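3. Cell Setup and Upkeep

3.1 Enclosure and arms

The Warkwood cell is a two-arm tabletop station. It was built to collect and replay handling tasks with household items, and it has been in use long enough that upkeep now takes more planning than the original build did. This section covers how the cell is laid out, how it is prepared for a day of runs, and what has had to be fixed. Learning results are left to Section 5.

The work surface is a flat white tabletop closed in by a back wall and two side walls. We chose pale walls to keep the background the same from run to run. The room has windows on one side, and in an early version without side walls the tracking of light-colored items got worse in the late afternoon. The walls do not remove shadows, but they keep the shadows soft and in known places.

Each arm is mounted at the front of the cell, with its base joint in a cutout in the front panel. The arms share the same joint modules, which we buy from Sultel. Low mounting keeps the shoulders out of the middle of the work area and lets either arm fold back toward its own side when it is not needed. The price is access. The base wiring sits behind the panel, and a technician has to reach in through the cutout or take the panel off, a job of 15 minutes if no screw is stripped. We left the cutouts larger than the joints need for this reason.

Metal rails run along both sides of the tabletop. They carry no load during a run. We use them as a reference when checking that the table has not shifted against the arm bases.

3.2 Cable routing

The main cable on each arm is purple and runs outside the links. An internal route was tried first and dropped. The cable wore through at the elbow twice, and each repair meant stripping the arm down to the shoulder. With the outside route a damaged cable can be seen and swapped without opening a joint.

The slack near the gripper is the part that needs care. Too little and the wrist pulls on the connector at full bend; too much and the loop drops into the work area or catches on a container rim. We set it by hand. The wrist is driven to each end of its range with the elbow folded, the loop is adjusted until it clears the fingers, and the ties on the forearm are then closed. Ties are checked every Friday and replaced when they have slipped.

3.3 Bin task

Most of the wear on the cell comes from the bin task, in which one arm works at a container at the back of the table while the other waits on its own side (Figure 3). The bin is blue plastic with a thick rim and is placed close to the back wall. Plates are the hardest items in the set. They lean on one another, and the gripper has to come in near the rim of the bin with little room to spare.

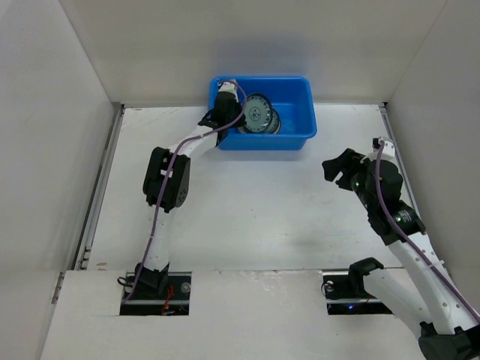 Figure 3. The Warkwood cell during the bin task. The left gripper is at the plates in the blue bin; the right gripper is over the table and holds nothing.

The waiting arm is kept folded at the elbow with its gripper over the tabletop. An earlier rest pose, with the arm raised, was easier on the elbow but made a fall more costly when power was cut. The folded pose also shortens the move to the bin when a task calls for both arms.

Contact with the bin is expected. We do not treat a touch on the rim as a fault unless the motor current stays high after the arm has been told to back off. When that happens the run is stopped, the bin is put back by hand, and the gripper fingers are looked over for chips before the next start.

3.4 Daily and periodic checks

At the start of each day the operator homes both arms, wipes the table, and drives each gripper to a fixed point on its own side rail. If either arm misses by more than a finger pad's width, the base bolts are checked first and the joint offsets second. In our log the bolts were the cause more often than the offsets. Joint covers are opened for cleaning after every 50 hours of run time, and gripper fingers are replaced after 2,000 grasps or sooner if the pads have gone smooth.

The surface itself is not refinished. Scuffs and small specks build up on the tabletop, and the front panel has chipped just below the seam, but neither has changed how the arms run. Repainting the table would mean repeating the camera setup, and we decided the marks were the lesser problem.

3.5 Repairs

The log for the period covered here holds 17 repairs. Cable faults near the wrist were the largest group, followed by loose base bolts. One elbow module was sent out to Torres for a new bearing — the only repair that stopped the cell for more than a day. A spare module is now kept on the shelf with its offsets already measured against the Willard test stand, so that a swap needs only the homing step and the rail check described above.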